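The Beds Are Still Made by Hand

Housekeepers at Kandley's lodging houses have been asked to teach a machine part of their job. It has changed their hours and their pay before the machine has made a single bed.

May 3, 2021

Usha Nambiar starts at seven, and for the first two hours her day is what it has been for most of the years she has worked for Kandley. She strips beds, shakes out mats, empties bins and checks taps. At nine she washes her hands, signs a clipboard and takes a black gripper with two yellow fingers off its charging shelf. Until lunch she touches the bedding only through that.

Kandley runs 20 lodging houses in and around Thampi, where contract workers rent rooms by the week or the month. The company looks after 4,000 beds. Few of them look alike, because long-stay guests bring their own sheets, their own mats and their own ideas about where clothes go. In a hotel a housekeeper meets the same white duvet all day. At Kandley she may meet a quilt, a nylon blanket and a bare mattress in three rooms on one corridor.

That variety is why a robotics firm called Stimo came asking. Stimo is building Brata, a two-armed machine on wheels meant to tidy beds and put away the things left on them. To get there it needs recordings of people doing the work, and it wants them made in ordinary rooms. The gripper carries a camera. A worker squeezes the handle, the fingers close on a corner of cloth, and the device stores what the camera saw along with how the hand moved.

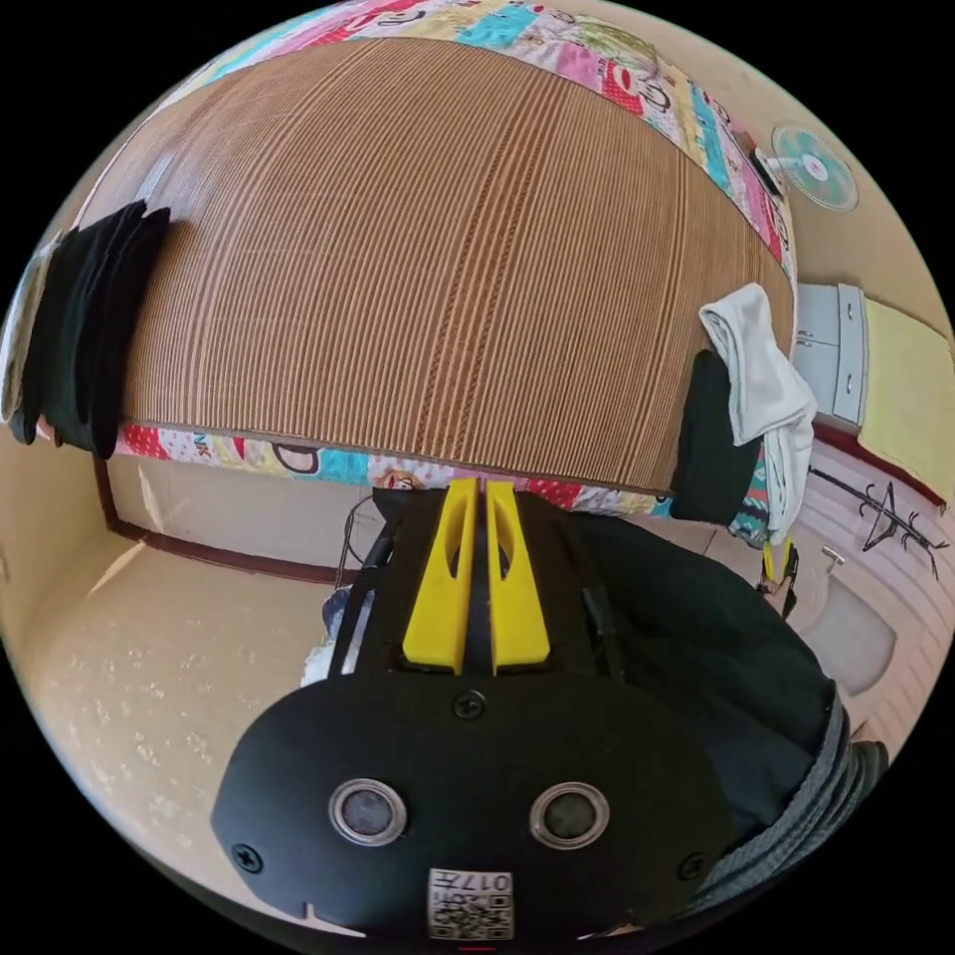

A hand-held gripper points toward a bed covered with a woven mat, with clothing and a towel hanging over the sides.

Each recording covers one small job: lift a towel off a mattress, straighten a sheet, pull a mat level with the edge of the bed. The worker says the name of the job aloud, does it, and presses a button to stop. Then she messes the bed up again and does it from the other side. Guests are asked for permission when they sign their lease, and rooms whose guests say no are marked on the morning list.

"You have to forget what your fingers know," Nambiar says. "If I want a sheet flat, I use my whole arm. I use my knee. With two fingers you pull one side, the other side moves, and you go around the bed again."

She was one of six housekeepers who volunteered at the start of the year. The work pays an hourly supplement on top of the normal wage. For a worker doing three hours a day, the supplement comes to a little more than what she used to earn from Sunday overtime, and Nambiar has stopped taking Sundays. She spends them at her sister's.

Other changes have been harder to weigh. Housekeepers used to be judged by rooms finished before noon. Those on the recording team are now judged by recordings accepted. In March the team made 3,000 of them, and Stimo's reviewers accepted 1,794. The rest came back with short codes: hand in view, cloth dropped, too fast, wrong label.

The codes caused the first real argument of the project. One housekeeper had a full morning's work returned for being too fast. She had cleaned rooms against the clock for nine years and took it as an insult. Under the original agreement, a rejected recording counted against the supplement. The team met with the manager in the laundry room and said they would put the grippers back on the shelf unless that changed.

Gregor Cairns, Kandley's operations manager, agreed with them within the week. The supplement is now paid by the hour, whatever the reviewers decide.

"We had written it like piecework because the software company invoiced us like piecework," Cairns says. "That was lazy on our part. If someone spends three hours on her feet doing what we asked, she has worked three hours."

Cairns came to Kandley from a parcel warehouse, where he spent years scheduling people around conveyor lines. He does not claim that Brata will leave the housekeeping staff as it is. Turnover in the job is high, and the company has trouble filling morning shifts in four of its houses. His plan, as he has presented it to staff, is to let the headcount shrink as people leave and to use the machines first in those four houses. There are to be no layoffs tied to Brata for two years after the first one goes into service. The commitment is in writing. It covers permanent staff only, and a third of the housekeepers are on seasonal contracts.

That gap comes up in nearly every conversation in the break room. A seasonal worker on the recording team, who asked that her name be left out, said she had thought hard before picking up a gripper. She decided that the recordings would get made with or without her, and that she would like the money. She also asked for a certificate that says what she did and for how many hours, in case some other company wants people with that experience. Kandley now issues one.

Slower than a person

Watching a session is mostly watching someone be patient. In one house near the bus depot, the task for the morning was mats. The thin woven kind are popular in Thampi in warm weather because they are cooler to lie on than a sheet. They are also awkward for a gripper. A sheet bunches up when it is pinched. A stiff mat bends and springs, and the fabric border can catch or fold under on the way.

Nambiar has a method for them. She goes for the border first, closes the fingers, waits a moment, then draws the mat toward her with her elbow held in. She worked this out in her second week, and when Stimo's staff saw the recordings they asked her to show the other five. She now trains new people two mornings a month. Her job title has not changed, though Cairns says that is being discussed.

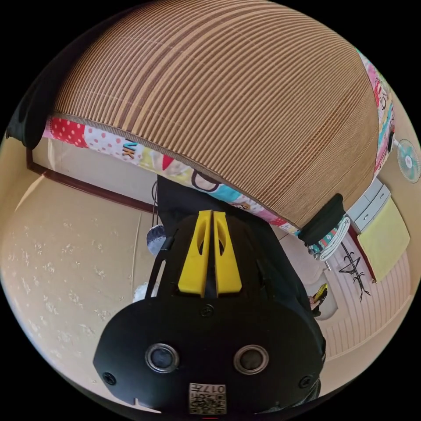
The gripper's yellow fingers point up toward a striped mat with a patchwork border.

Bedding is only part of the trouble. People who live in one room use the bed as a chair, a table and a wardrobe. Before a housekeeper can straighten anything she has to decide what should be moved, what should be folded and what should be left exactly where it is. A shirt over the side of a bed might be waiting for the wash, or it might be tomorrow's work shirt.

Housekeepers make that call without much thought, and they are usually right. Stimo's first set of instructions ignored it. Every loose item was to be picked up and put in the basket. The team objected, and the list of jobs now includes one called "leave," in which the worker moves the gripper toward an item, stops, and works around it. Nambiar considers this the most useful thing the team has contributed.

"A guest will forgive a crooked sheet," she says. "If you lose his bus pass because it was in a pocket, he will not forgive that."

The physical side has been mixed. Housekeeping is hard on the lower back, and three hours a day of slower work has helped. Two of the six say they sleep better. But the gripper has to be held out in front of the body, and its weight goes to the wrist and thumb. By the end of February four of the team had sore hands. Kandley brought in a limit of 25 minutes at a stretch, followed by ten minutes of something else, and bought elastic supports. The soreness has eased for three of them. The fourth went back to regular rooms.

Regular rooms are where the rest of the strain has gone. When six people spend their mornings recording, someone has to clean what they would have cleaned. Kandley hired two part-timers, which did not cover it. Housekeepers outside the project say their lists are longer by two or three rooms a day, and they get no supplement. Several said so to Cairns at the spring staff meeting. He has asked for money for one more hire and expects an answer by the summer.

What the cameras keep

The camera points at the bed, but it is a wide one, and it takes in walls, shelves and whatever the guest has left out. The lease form says that recordings are used to train machines and are not shown to the public without a second signature. Housekeepers turn photographs face down and move papers out of view before they start. They were doing the first of those on their own before it was written into the procedure.

Their own privacy took longer to settle. The recordings include sound, and for the first month the team did not realize that the device kept running for several seconds after the stop button was pressed. Somebody's remarks about a supervisor were heard by a reviewer in another city. Stimo cut the extra seconds and deleted the files. The housekeepers still carry the gripper back to the shelf in silence.

Brata itself has visited once. Stimo brought a prototype to the largest house in April and set it up in a vacant double room. It took 14 minutes to straighten one mat and hang one towel. A housekeeper does both in under a minute. The staff who came to watch on their break were polite about it, and a few took videos on their phones. One asked whether it could do stairs. It can't, and nine of Kandley's houses have no elevator.

Nambiar stood at the front. She noticed that the machine went for the border of the mat, closed its fingers, and waited a moment before it pulled.

She has no strong feelings about it, she says. She is 51 and plans to work until 60, and she would prefer to spend those years training people than lifting mattresses. Her niece applied to Kandley for the summer and asked her whether it was worth it. Nambiar told her to take the job and to ask, before signing, which kind of contract it was.

The next round of recordings starts this week. The task is pillowcases.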